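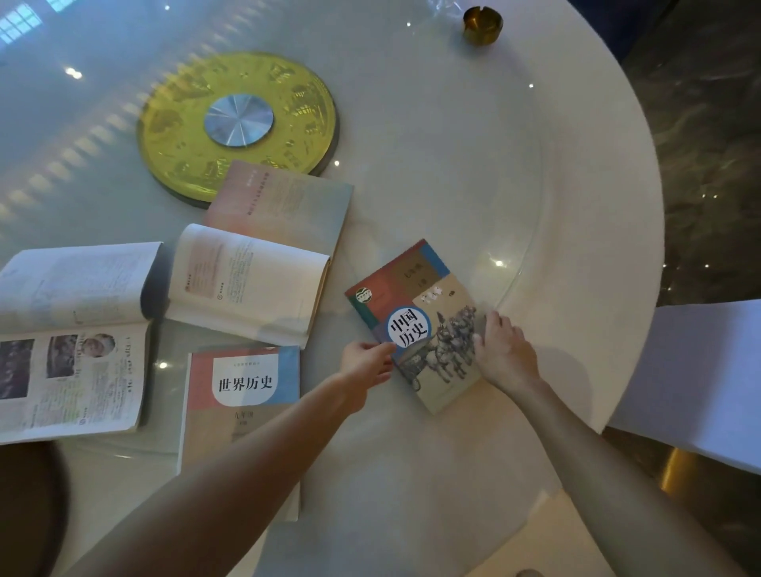
World History, Grade Nine, and company on the big round table

Textbook Sorting, Round One
Posted by Nayeli Alvarado, Nov 21, 2024

Hi all! I promised the Derkatari study group a peek at the great book sort, so welcome to my page. We've been collecting old Chinese school textbooks since July, and the shelf at Staltstead is finally getting too full to ignore (my fault, I keep saying yes to boxes).

The red, blue and beige cover is my favorite of the bunch - 世界历史 in nice bold characters, easy to spot in a stack. The open one at far left is full of handwritten notes in ink, and I love that. Please don't erase anything in the marked-up copies!

Plain copies go to the Benavides reading room, and the ones with notes stay with us for the 2 beginner classes. We have space for 15 more books, so if you've got history or geography at home, send me a message first - then bring them over!

More pictures once the Tonness boxes get here.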